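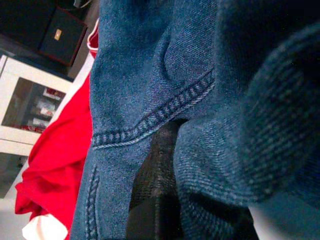

Blue denim close up, with the stitching along two of the seams.

How to write a reader's letter your local paper will want to print

I read the letters for the Prullstead paper for a good few years before I started my own community newsletter, so I've seen an awful lot of them (and sent in some stinkers myself, back when I was cross about the bus shelter). Getting one printed is easier than most people think, but there's a knack to it, so let me take you through how I do mine.

Step 1. Pick one thing

The letters I had to turn down were usually three letters in one. Someone would begin with the closure of the Flandance reading room, wander off into parking and finish on the state of young people today. Choose the reading room! Parking can wait till next month.

Step 2. Say what you're replying to

If your letter answers an article, name the headline and the page in your first sentence. Editors are busy and so are readers, and plenty of them missed the piece you're on about.

Step 3. Put your own bit in early

This is the part I enjoy most. Are you a parent, a carer, somebody who's lived on Koubek Road all your life? Get it into the second or third sentence. A woman once wrote to us about being the only black pupil in her year at school, and what she'd like today's teachers to ask that hers never did. It was one of the plainest letters we ran and we had replies coming in until April.

Step 4. Check anything you state as fact

Ring up, look at the minutes, go and read the notice. I once wrote that 825 people had signed a petition when it was 812, and I heard about those missing names for weeks. If you can't check something, say it's your opinion, or take it out.

Step 5. Be careful with people

Argue with what somebody said and leave their looks, their family and their faith alone. If you're writing about a group you don't belong to, read it aloud and imagine one of them sitting across the table. I've binned whole paragraphs that way.

Step 6. Cut it

My first drafts are always too long. I aim to lose 100 words, and if I only manage 80 I call that a decent evening. The opening sentence is generally the first to go, as it's just me clearing my throat.

Step 7. Send it properly

Paste the letter into the email itself, no attachments, with your full name, address and a daytime phone number underneath. They'll want to ring and make sure you're real. If you'd like your name kept out of print, ask before they go to press.

I type mine up in Nelia, a plain little writing program with a word count at the bottom, but the back of an envelope works too. Leave it overnight if you can, then read it once more over breakfast and press send.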